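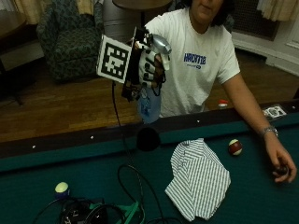 Glove, marker, striped cloth, green felt. Prosia session, September 14, 2021.

1/
A short thread about the tracking software in Prosia, as I promised to the people at Psarras. It is mostly about time stamps, so please be patient with me.

2/
The hand pose comes from the square black-and-white markers on the glove. When the marker is turned too far from the fixed camera, the solver finds two possible poses and jumps between them. In March I fixed this with a filter. It was a bad fix -- the filter also made every quick turn of the wrist late.

3/
Now we keep both solutions for 10 frames and choose the one which agrees better with the motion before and after. It means the result is not live any more. For our planner this is fine, we only train it offline.
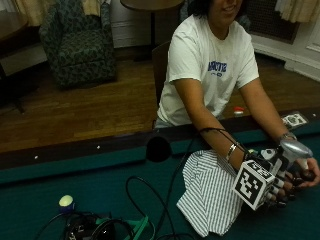 4/ The clock problem
Fixed camera and gripper camera each have their own clock. I believed the offset was constant. Then I plotted it over one long recording and it had moved by around 70 ms. For a ball standing still you will never notice. For cloth it is terrible, the fold is in one place and the fingers in another.

5/
So the Terkgate logger now writes its own time stamp beside the one from the device, and we fit a straight line through the pairs every 900 frames. It is boring code and I am very happy with it.

6/
The gripper view is a different story. The lens bends everything, and stripes on cloth are bending by themselves already.
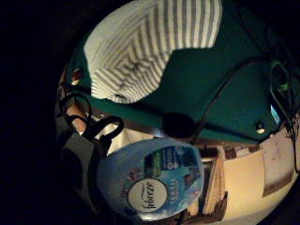 My first segmentation model learned "parallel stripes = cloth" and lost half of the fabric at each fold. I labelled 536 more frames by hand, with the lens distortion left in, and the masks are much better. Small round things on dark green are still confusing it.

7/
Next I want to try the same settings at Vivside, where the light is colder. If somebody has a good method for labelling folds in a fisheye view, please write me. I am slow to answer but I read everything.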